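毛糸の手袋を箱にしまうときのたたみ方(ひも付き)

暮らしの相談 > 衣類の保管
閲覧 1,739

Ravindran Devadiga

冬物の片付けをしています。ピンクのニット手袋を箱に入れて次の冬までしまいたいのですが、うまく平らになりません。手の甲に細い赤いひもが渡っていて、手首の側にもピンクのストラップがあります。普通に重ねると手首のところがくしゃっと寄ってしまい、そのまま箱に入れると厚みが出ます。

箱はふたのない白い紙箱です。前に透明な袋に入れて押し入れに置いていた別の手袋が、出したときに少しにおったので、今回は袋を使わず、白い布を敷いてその上に置こうかと考えています。布も手袋も洗濯は済んでいます。

聞きたいのは次の二点です。
・ひもとストラップは内側に入れるのか、外に出しておくのか
・布は下に敷くだけでよいか、上からもかけたほうがよいか

手袋は全部で7組あり、できれば同じやり方でそろえたいです。

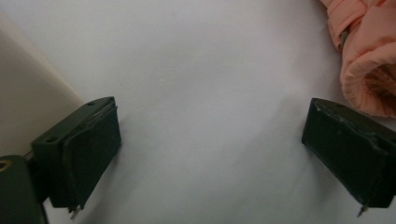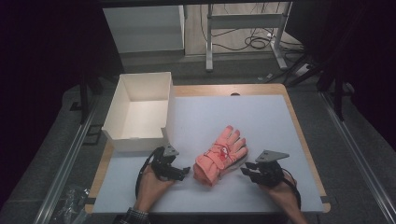
このページの最終更新:7月

Từ

ひもは外に出したままで大丈夫です。内側に押し込むと編み地にひもの跡がつきます。うちでは次の順でやっています。

1. 手袋を手のひらを下にして置き、指を一本ずつ軽く引いてそろえる。
2. 手首の部分を両手で左右に開き、寄っているところをならす。
3. ストラップは斜めのままにせず、手首に沿わせてまっすぐに置く。
4. 甲のひもはゆるみを指先の側に寄せる。引っ張って締めない。
5. もう片方を上に重ねる。親指の向きは合わせる。

二つ折りにはしません。折り目が残ると戻すのが面倒です。箱の長いほうの辺に指先を向けると、だいたい収まると思います。

布は上にもかけてください。ふたがない箱だとほこりが入ります。大きめの布なら、箱の中に敷いてから余った分を上に返せば一枚で足ります。しわはそのままで構いませんが、太いしわの上に手袋を置くと形が移ることがあるので、そこだけ手でのばしておくといいです。

赤いひもは、洗濯が済んでいても色が気になるなら薄紙を一枚はさんでください。うちはピンクの毛糸に赤がうつったことがあります。

mofu400

箱買い替えたほうが早いです。Tallettiのふた付きの3,000円のを使ってます。

Grurero

布で包むのに賛成です。追加で防虫剤のことを書いておきます。

毛の入った手袋なら防虫剤は必要です。アクリルだけのものは虫に食われにくいですが、同じ箱にウールが混ざるなら入れておきます。まず手袋の内側の表示を見て分けてください。防虫剤は手袋に直接触れないよう、返した布の上に置きます。ふたのない箱では成分が抜けやすいので、箱ごと引き出しか衣装ケースに入れるのが前提です。種類の違う防虫剤は一緒に使わないでください。

甲にマークが付いているものは、重ねるときにマーク同士が当たらないようにします。プリントだと夏の間に貼りつくことがあります。

Ravindran Devadiga

ありがとうございます。ひもは外に出し、布を一枚で敷いて返すやり方にします。表示を見たらウールが混ざっているのは2組だったので、そちらは別の箱に分けて防虫剤を入れることにしました。薄紙は靴の箱に入っていたものを使います。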